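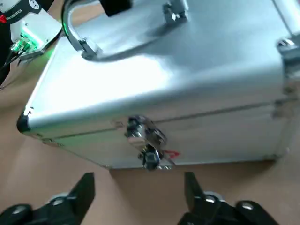
How do you pack a first aid case so that a stranger can find things in it? Put the things people grab first where they can be seen with the lid up, and keep small boxes and blister packs from sliding under everything else.

Projects > Health and Safety > Student Reports
Search reports Enter keyword Go
5 min read

Packing the Kit: a project report
Darnell Brannigan and Soledad Zapata, Birkgate

1. Why we did this

The first aid cupboard at Birkgate has a kit in it the way a kitchen has a third drawer. Everything is technically there. Our supervisor asked us to look at how a small aluminium case might be packed for the field trips to Brekemcombe in August, and we said yes before asking how long the report had to be.

The case is the silver sort with a carrying handle on top and a latch on the front. It looks like it should contain either money or a trumpet. We chose metal over a soft bag after some debate, mainly because Soledad has seen what happens to a soft bag at the bottom of a minibus.

2. Method

We asked 20 students to find an item we named, starting with the lid shut. Each had turns with two layouts. In the first, which we called Strickland after the hall where we tried it, things went in as they came to hand. In the second, bandages and dressings were placed first, boxed items stood upright along a wall, and tablets went in last.

We timed the lot on a phone. This gave us 96 usable times, plus a few we threw out when somebody rang Darnell.

3. What we noticed

The open lid matters more than we expected. Stand the case lengthwise in front of you with the lid up along one side, and you've lost that side for reaching in. Left-handers complained about this, then right-handers complained when we turned it around.

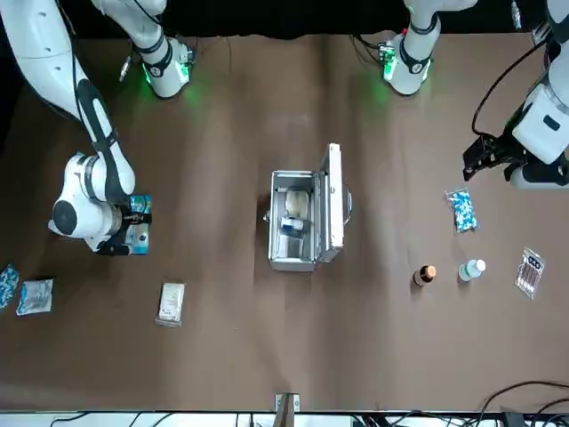

Blister packs were the other nuisance. Capsules are easy to spot on a table and very good at vanishing in a case, where the foil lies flat under whatever is bigger. A small box is the opposite: it holds its shape, it stands up, and you can read the label if whoever packed it was feeling considerate. Rolled bandages go anywhere and will fill any gap you were saving for something else.

The slowest search, under Strickland, took 142 seconds. The item was a packet of gauze and it was under the student's own hand for a good part of that.

4. Problems

Most people had learned where things were by their second turn, so some of our improvement is probably just memory. We should have swapped the order of the layouts for half the group. We wrote this down in week two and then didn't do it.

The budget was 300 dollars and the case took a rude share of it. Foam dividers from Ustau would have been nice, but we cut up a cardboard box.

5. Recommendations

Use the second layout. Tape a contents list inside the lid, in large print, and change it when the contents change. Keep tablets in one labelled pouch. Whoever borrows the case for Brekemcombe should unpack it on a table and repack it once before leaving, and should put the gauze back where they found it.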